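How do you follow a reality dating show when you live in another country and want no spoilers?

Asked by plorkska_viewer, August 8, 2019
Category: Television > Reality and dating shows
1,287 views

Hello everyone. I hope this is the correct category, if not please move it.

I have started to watch Letters from Dernora, the dating show where the couples write to each other before they are allowed to meet. I like it very much, more than I expected. My problem is that I live abroad and the episodes come to me 2 weeks later than in the home country. The series is still running and the last episode will be in November, so I have a long time to be careful.

Already I have been spoiled one time. I opened my phone in the morning to read the weather, and there was a headline with a photo which told me that Renadska had sent the baker home. I had not even seen the episode in which they have the first dinner! I was quite angry for the whole day, and my husband could not understand why, he thinks it is only a show.

So I have three questions. First, how do you stop such headlines to appear on the phone? Second, is there some place where people discuss the episodes one by one, with people who are at the same episode? Third, is it true that the couples must sign a paper that they cannot be seen together until the final? A colleague told me this and I do not know if I should believe it.

I do not want to leave all social media, because I use it for my family also.

Thank you in advance and sorry for my English.

3 answers

Answer by Iason Manolakis (marked as helpful by the asker)

Hello, and welcome. I am also not in the home country and I have watched all the seasons with the delay, so I know this pain very well. My English is also learned from school, so do not be sorry.

For the headlines, you have to do two separate things. The news page on the phone normally has a small menu beside every story, and there you can choose that you do not want to see more about this subject. Do it for the show, and then also for every person of the main cast by name, because the articles often have only the name in the title. For the social media, look in the settings for muted words. I have a list which I make again at the start of each season. It contains the name of the show, the short form that the fans use, the presenter Bundgaard, and the first names of the couples. If a first name is very common, do not mute it, or you will lose the messages from your cousin. I did this once with my own godmother. 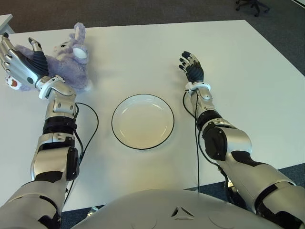 The most dangerous day is the day after the broadcast in the home country, when all the gossip accounts publish in the same hour. On that day I do not open the video sites at all, because the small preview pictures cannot be muted with words and they always show somebody who cries. It is the same also at work. The phone stays in my bag until lunch, and I can survive this until I get home. When the first day has passed it becomes easier, because the accounts start to argue about other things, like the dresses.

For your second question, yes, there are discussion groups where each episode has its own page. The rule is that you may write only about that episode and the ones before. In the group where I am there are up to 600 comments for each page, so you never feel that you came too late. But please read from the oldest comment and not from the newest. Sometimes a person forgets the rule, and the moderators remove it only after some hours.

For the third question, I believe it is true in general, but I have not seen any such paper. In last year's reunion Bundgaard said to one couple that now they can finally go to the supermarket together, and they laughed very much. From this I understand that before it was not permitted. What exactly is in the contract I cannot tell you, and I would be careful with people on the internet who say that they know it.

I wish you a nice season. The seventh episode is very good, I will say only this.

Answer by teacup_rosa

Just watch it live through someone's video call like I do with my sister. Sound is terrible but no spoilers. Also the baker deserved it, sorry not sorry.

Answer by nilsen44

I agree with most of the first answer. Two small additions.

Muted words do not work in private group chats, at least not in the one I use, so tell your friends directly which episode you are at. I write it in my profile line and change it every week.

About the contract, a contestant from the second season spoke of it in a podcast. She said that they had to stay apart in public for 30 days after the final was shown, which is longer than what your colleague told you. Maybe the rule is different now. She also said that they could telephone as much as they wanted, and that she and her partner talked more in this time than during the whole filming. They are still together, as far as I know. Do not search for it now, because on the page of the podcast there is a list of newer episodes, and the titles tell you who left.

Comment by plorkska_viewer

Thank you all! I muted eleven words yesterday evening and the phone is very quiet now. Iason, does your group accept new members in the middle of the season? I am at episode four.

Comment by Iason Manolakis

Yes, it does. You have to answer two easy questions about the first episode, so that they see you are a real viewer. I will send you the name in a private message.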